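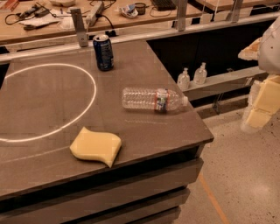
*Can, bottle and sponge on the brown table at Rallmont.*

These are the tidying tables at our Rallmont room. They hold everyday things, mostly drinks containers and cleaning bits. The white outline encloses an empty area of the table.

The sponge is pale yellow with a wavy edge. It is listed as item 54, under kitchen and washing up. The can is dark blue with a silver top and goes under drinks.

Clear bottles get their own heading, as they take up more of the table lying down than standing.

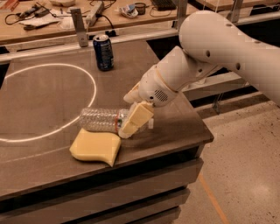
They also crumple easily, and a crushed one is kept under the same number as a smooth one. Labels stay on. Larger prints can be ordered from the Sinden desk, quoting set 882.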